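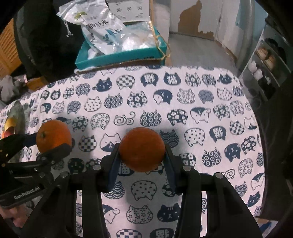
My kitchen table has never looked so cheerful, one customer wrote to us in March, and could we please, please make the cat cloth in a bigger size? She has a long table and two leaves that go in at the holidays, and she was tired of laying a pair of cloths end to end and watching the gap wander toward the gravy.

Well, yes. We can, and we did, and I get to be the one to tell you about it.

FLUNDIMBRIDGE, June 23, 2025 — Castero is bringing back its cat tablecloth, white with navy-blue cats in staggered rows, and this time it comes in 2 lengths. The regular one is the same as before. The long one is 88 inches and goes on sale the same morning, in our shop and by mail.

I started Castero because I like a table that looks like somebody is about to sit down at it. I still do most of the writing around here, so if you were expecting a press release with a lot of big words in it, sorry, you got me instead.

A bit about the cats. Each one is filled in differently, and that was the part we argued over the longest. A single fill would have been so much easier to draw (and to print, as our printer reminded me more than once). But I kept going back to the first sketches and looking for my favorite, and then changing my mind about which one it was, and I figured that other people would do the same over breakfast. Judging by the mail we get, they do. Kids pick a cat and then they want to sit at that cat. One family wrote that they have had to turn the cloth around to keep the peace.

The navy stays navy, too. We tried the cats in a softer gray for a while and they just sort of went to sleep on the white. With the dark blue you can put almost anything on top and it looks good. Oranges are my own favorite — I buy them mostly for the color and then have to eat them all — but lemons are lovely, and so is a plain loaf of bread on a board.

The first printing was 689 cloths, which felt like a wild number to me at the time, and they were gone before I had even gotten around to putting one on my own table. For this run we have printed 3000 across both lengths. I am hoping that's enough to get us through to the winter, but I hoped that last time as well, so please don't wait if you have a birthday coming up.

We're also launching the cloth together with Huerta, the fruit and vegetable shop down the street from us in Flundimbridge. They have been dressing their front window with our cloths for a good long while, and people kept walking in to ask for the tablecloth and walking out with a bag of fruit (nobody on either side of the street minded this at all). So for the launch, anyone who picks up a cat cloth at our counter gets a coupon for a bag of oranges over at Huerta. It's good until the coupons run out.

Care is easy. Wash it cool with other light things, shake it out, hang it up. I iron mine on the back while it's still a little damp, but I skip it half the time and it looks fine once there are plates on it. If you get juice on it, rinse it in cold water right away and don't let it sit until after dessert.

Napkins are next! They'll be part of Duduter, our small line of kitchen things, along with an apron and an oven mitt I'm still fussing over. The napkins will have one big cat in the corner. I don't have a date yet and I have learned not to guess at one in writing.

Shops that would like to carry the cloth can write to our wholesale desk for a price sheet and a swatch. Newspapers and home magazines are welcome to borrow a cloth for a photo shoot, either length. We only ask that you send it back, and crumbs are okay.

Filed under: Shop News, Table & Kitchen, Cats

More from Castero
Duduter kitchen line: what we're working on
How to measure your table for a cloth
Huerta's window, spring to summer
Getting juice out of white cotton and other small emergencies

Contact the press desk | Wholesale | © 2025 Castero, Flundimbridge | Back to top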